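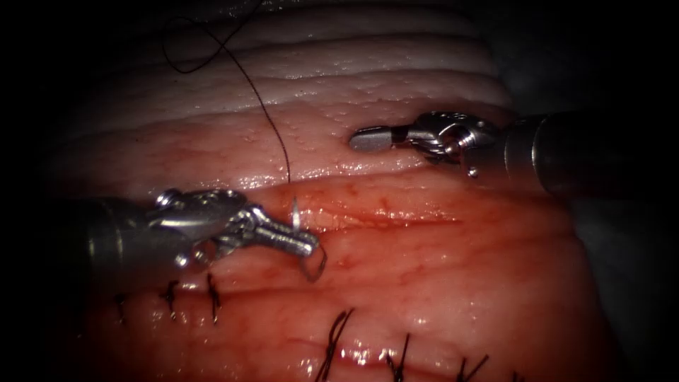

Home Browse Ask Tags Log in

Right arm jaw opens during needle handover, no fault raised

Posted by Thư Đàm, 16th January, in Arms and Tooling

We run a two-arm suturing cell on bench tissue, interrupted stitches, with the autonomy stack on top of a Hullari controller. Left arm drives the needle, right arm receives it, pulls the thread through and passes it back. The routine was stable for months. Since the last tool change the right arm loses the needle at handover. It doesn't happen every time. Out of 79 logged handovers the needle was lost in 20.

What the log shows: close command sent, encoder reports jaw at target, motor current rises as usual, left arm gets permission to release. Then the right jaw relaxes by a few degrees while the encoder value does not move. No joint error, no torque warning. The planner believes it is holding a needle and starts the pull. Twice it has made a full sweep with nothing in the jaws, dragging slack thread across stitches that were already tied. That part worries me more than the lost needle.

Tried so far:
- rehomed both arms
- repeated the hand-eye calibration, residual is normal
- lowered the speed of the handover
- swapped the left tool for another of the same type, no change

The drive on the left side looks normal in the logs, both at needle entry and during the pull.

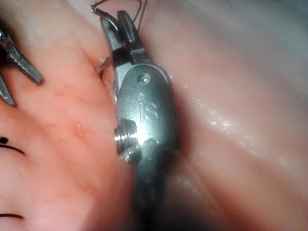
Close view of the jaws on the thread, with the serrated jaw of the second instrument at upper left.

I have not swapped the right tool because it is the only one we have with usable life left on the counter. Is there a way to tell from the data whether this is the tool or the drive unit? Sample rate on the motor side is 200 Hz. We do not have an encoder past the motor, so everything at the jaw is inferred.

Comments
Tekle Fikre: Does it relax if you close on nothing and wait?
Thư Đàm: Hard to see. On an empty jaw there is no load, so it just stays shut.

Rodel Macapagal
Accepted

Cable stretch or a cable that has started to creep on its capstan. Your encoder is on the motor, so it will report a perfect jaw angle for as long as the motor holds position. The jaw can be anywhere inside the slack and the controller has no way to know. It also explains why calibration looks fine - wrist pose is carried by other cables, and the residual says nothing about grip.

To separate tool from drive:

1. Take the tool off. Command the jaw axis on the bare drive through its full range and log current against position. A worn drive gives a rough or uneven curve. A good one is flat in the middle.
2. Put the tool back on. Close on a strip of silicone, hold, and record current for two minutes. With a sound cable the current settles and stays there. If it keeps falling while position is constant, the tension is going somewhere.
3. Open and close slowly on the strip and look at where the current rises in each direction. The difference between the two is your backlash. Compare with the left tool.
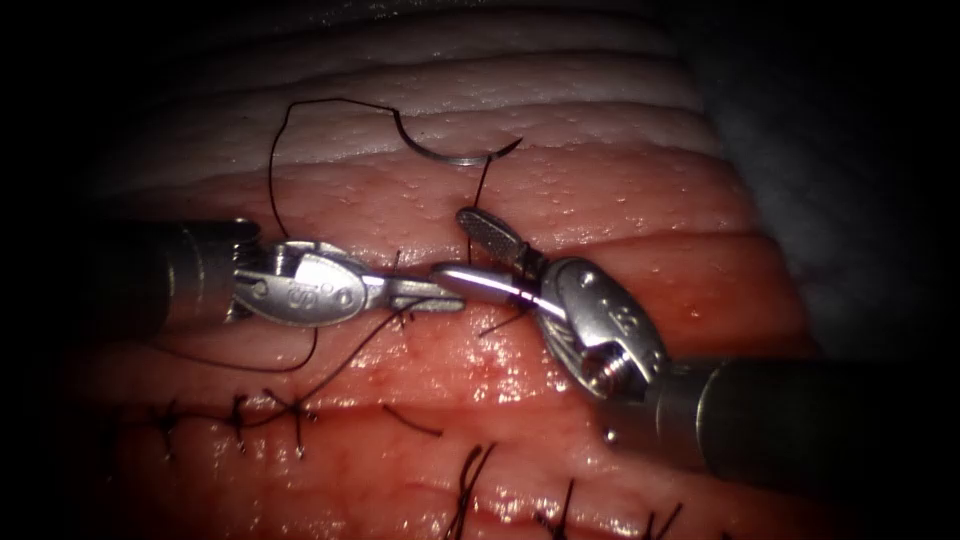

Stop the cell from running the automatic pull until you have done this. A position-only grasp check is not enough on a cable-driven wrist. Gate the left release on current staying over a threshold for a hold period, then add a small test tug on the thread before the long move. If the test fails, open the right jaw, back both arms off along the shaft axis and wait for a person. Do not let it search for the needle by itself. We had a recovery routine that did this, and it pushed a dropped needle under a fold where the camera could not find it.

If step 2 fails, retire the tool. Do not raise the closing offset to compensate. It works for a day, then the cable goes.

Lemlem Alemneh

Agree with the above, but check the sterile adapter or whatever interface plate you use between drive and tool. A disc that is not fully seated gives nearly the same log. Ours came from Bandara and one spring was weak. Ten minutes to rule out.
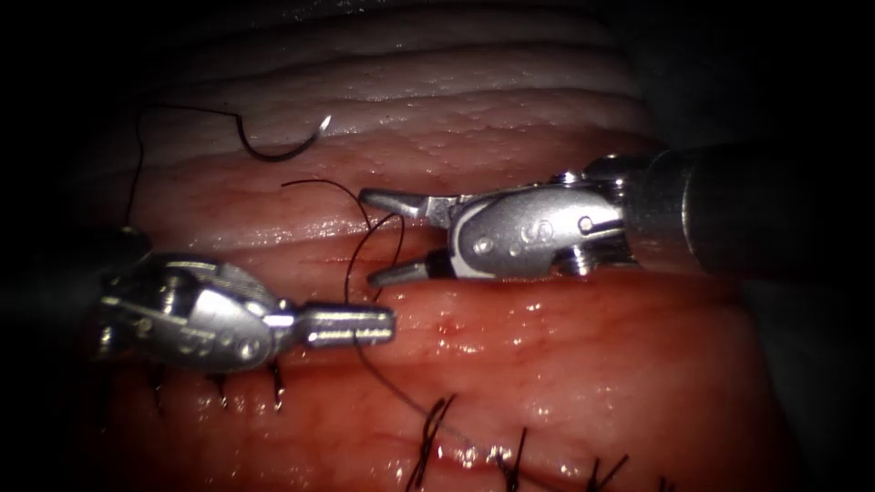
The other thing is needle angle. If the receiving jaw closes on the curve near the swage, the needle can roll between the pads, and the jaw angle changes slightly as it does. The current drop from a roll is a single step. Creep is a slope. Plot the failed handovers on one axis and you should see which kind you have, or both.

Comments
Thư Đàm: It was a slope, in all of the failed ones. Step 2 shows the same on the silicone strip. Bare drive is flat. Adapter discs are seated. Tool is out of service and the current gate is in. Still waiting on a replacement, so I can't confirm the handover yet.
Rodel Macapagal: Keep the gate in after the new tool arrives.

Tolera Hailu

Had this on a Gotirico arm, power cycle fixed it.

Comments
Lemlem Alemneh: For how long?

Related
Jaw current threshold for thin needles
Wrist cable life counter resets after firmware update
Thread slack detection with a single stereo camera
Vovley drive unit hums when holding position
Safe retract path with two arms crossed
Best pad material for grip tests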